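Chapter 9
Fitting the Gripper and Planning the Work Area

The preceding chapters dealt with the frame, the power supply and the wiring of the arm. This chapter turns to the wrist and the gripper, the parts that meet the work directly. The material is drawn from the Gronham build, which was carried out in a shared workshop in Skasava and completed in February. Readers working at home may follow the same order of assembly, provided that the arm can be fastened to a rigid support.

By the end of the chapter the reader should be able to mount a gripper, check its clearance at close range, and record a safe approach path for an upright object.

9.1 Clearance at the Wrist

A gripper that moves freely in open space may still strike its surroundings when it is lowered. The housing is wider than the fingers, and it is often the housing that makes first contact. Clearance should therefore be judged from close to the wrist, with the object in its working position. 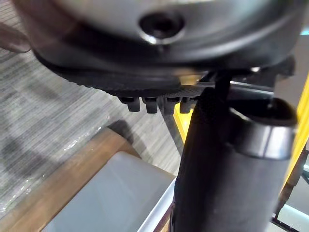 Dark upright cylinders at close range, under the wrist housing.

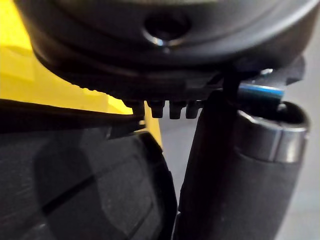 The Gronham builders set their approach height at 280 millimeters and lowered the arm in 4 stages, stopping after each one to inspect the gap. The first trial used a lower starting height of 211 millimeters, which left too little room for the wrist to turn. Builders using the Mishra bracket should add the thickness of its plate to all heights given in this chapter – the drawings in Appendix B do not include it.

Before any powered movement, the arm should be guided through the full path by hand. Power must be disconnected during this check. Any point of contact should be marked on the worksheet and corrected before proceeding to Section 9.2.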